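Pre-Opening Safety Checklist: Norura Job Fair, Quintana Hall
Inspection date: Aug 31, 2021
Inspected by: Jolanta Ostrowski
Floor contact for the organizer: Angus Carnegie
Copy to: Sharada Gounder, Drurent Staffing

Key: P = pass, C = pass with comment, F = fail, fix before doors open

1. Entrances and exits
1.1 Main doors open fully and stay open on hold-backs - P
1.2 Exit signs lit at all doors - P
1.3 East exit clear on both sides - F
Comment: Two pallets of folding chairs outside the east door. The door opens to half its width. Pallets to go to the loading bay. Reinspect before opening.
1.4 Posted room capacity visible at registration - C
Comment: Card reads 800. It is behind the coat rack. Move to the front of the desk.

2. Aisles and booth layout
2.1 Main aisle at least 60 inches wide along full length - C
Comment: Measured at each booth row. Passes with tables in their marked positions. Row C exhibitors tend to pull tables forward to make room for banner stands. Floor staff to check row C hourly.
2.2 Booth numbers match the floor plan - C
Comment: Booth 202 is on the plan as a resume review desk but has been set up as an employer booth. Plan to be corrected and reprinted for the fire desk.
2.3 Banner stands upright, feet fully extended - P
2.4 Table covers clear of the floor on the aisle side - F
Comment: Covers at the Pulon booth drag on the aisle side. Clip or fold under.

3. Electrical
3.1 Cords taped or under ramps where they cross a walkway - P
3.2 No power strip plugged into another power strip - F
Comment: Found at the registration desk, feeding the badge printers. One strip removed. Second wall outlet to be used for the printers.
3.3 Cords free of cuts and exposed wire - P
3.4 Breaker panel reachable, door closed - P

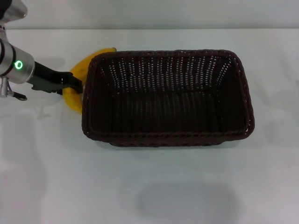

Can an employer bring its own extension cords?
Cords must be three-prong, rated for the load, and shown to the floor contact before they are plugged in. Household two-prong cords are taken out of service for the day and returned at teardown.

4. Interview rooms
4.1 Doors open from the inside without a key - P
4.2 Window panel in door uncovered - C
Comment: Paper taped over the panel in Room 3 for privacy. Removed. Drurent may use the frosted film already fitted in Rooms 1 and 2.
4.3 Seating does not block the door - P
4.4 Room sign-in sheet posted - P

5. Applicant line
5.1 Line does not cross a fire lane - C
Comment: The July event had the line running past the hydrant on the north side. Aurelio Iglesias has re-marked the route along the south wall. Barriers are in place but the first turn is tight for a wheelchair. Widen by one barrier length.
5.2 Shade and drinking water at the outside section - P
5.3 Step-free route signed from the street - P

6. First aid and emergency
6.1 First aid kit stocked and sealed - C
Comment: Seal intact. Cold packs are past their date. Replace.
6.2 Fire extinguishers tagged and in date - P
6.3 Assembly point shown on exhibitor sheet - P
6.4 Announcement system tested in all areas - C
Comment: Audible on the main floor. Weak in the corridor by the interview rooms. Siham Bitar to cover the corridor in person if an evacuation is called.

7. Counts for the organizer
7.1 Registered applicants, all sessions: 2,595
7.2 Entry by timed session so that posted capacity is not exceeded at any point - P
Comment: Door staff to use hand counters in and out. Stop entry at posted capacity, exhibitors and staff included.

Open items at close of inspection: 1.3, 2.4, 3.2
Items 1.3 and 3.2 must be signed off before doors open. Item 2.4 may be corrected during exhibitor setup.

Signed: J. Ostrowski
Received: A. Carnegie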